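Card Sorting Task: Frequently Asked Questions
By Duangjai Suksawat
8 Apr 2026

These notes are for operators recording at the Zollstead site and for anyone who trains on the resulting set. The task uses two arms, three bins and a card wallet with clear sleeves. Each arm has its own wrist camera, and a fixed camera covers the whole cell. 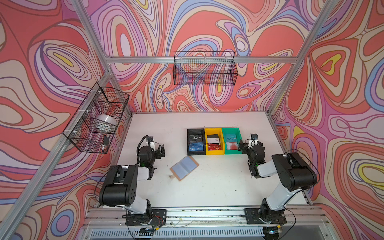
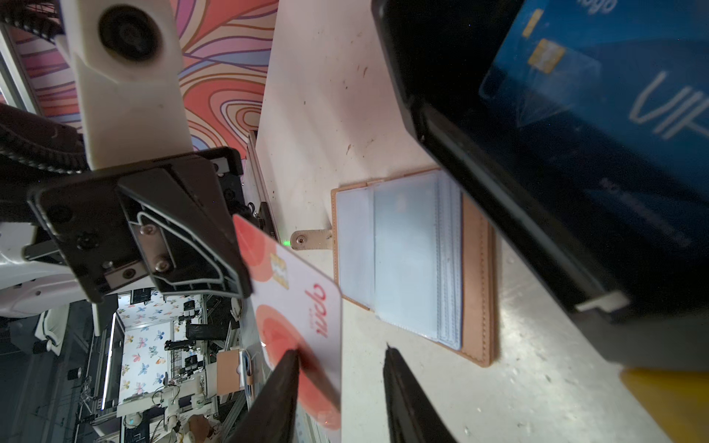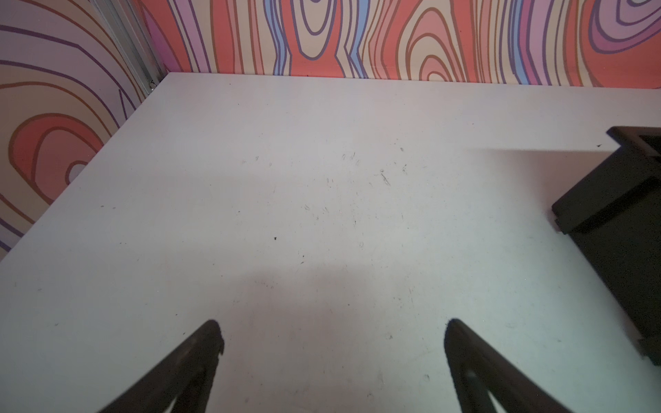
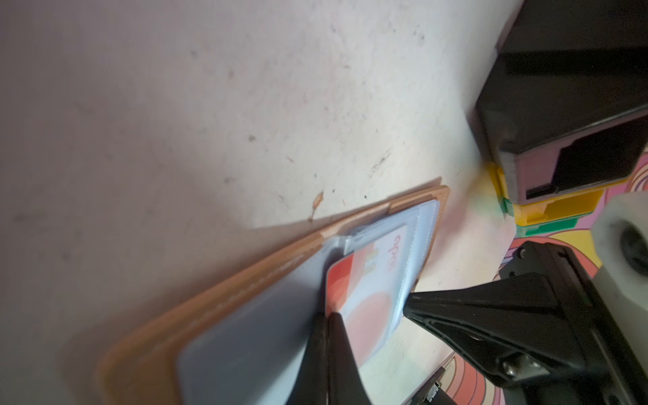 What counts as one episode?

One card, moved between a bin and a sleeve. Start recording with both grippers clear of the wallet and stop when they are clear again. If you move a second card, that is a second episode, even if you never let go of the controls.

How long should an episode be?

Most run under 20 seconds. Anything over 630 frames gets flagged for review. Long episodes are kept if the extra time is spent on the sleeve and cut if the arms are idle.

Should I delete a failed grasp?

No. Mark it "retry" and carry on. The first Montoya set had failures removed by hand, and the policy trained on it had no idea what to do after a slip. A dropped card that leaves the table is different - end the episode and mark it "void."

May both grippers hold the card at once?

Yes, during a handover. Let the receiving fingers close fully before the other gripper opens. Do not pull against the other arm; the joint readings from a tug of war are useless for training.

Does the wallet have to sit in the same place?

It should not. Turn or shift it after every 10 episodes and log the change. Bin order stays as it is until the session ends.

Do I need to clean the tabletop?

Wipe it before a session. Specks and scuffs do not affect the labels. Clean the lenses every time.

How many episodes are in the current release?

143 after review. The January release was smaller and had no handovers. Do not merge the two without checking the camera names, which changed.

Where do the files go?

To the Trokside share, one folder per session. Uploads from Stillosville use the same layout.

Comments

rk_lab: Does "void" still count toward the session total?

D. Suksawat: No. Only kept and retry episodes count.

mello: The wrist views were more use to us than the fixed one for sleeve insertion. We trained with all three anyway.

pjt: Please put the frame rate on this page. I had to dig through the logs for it.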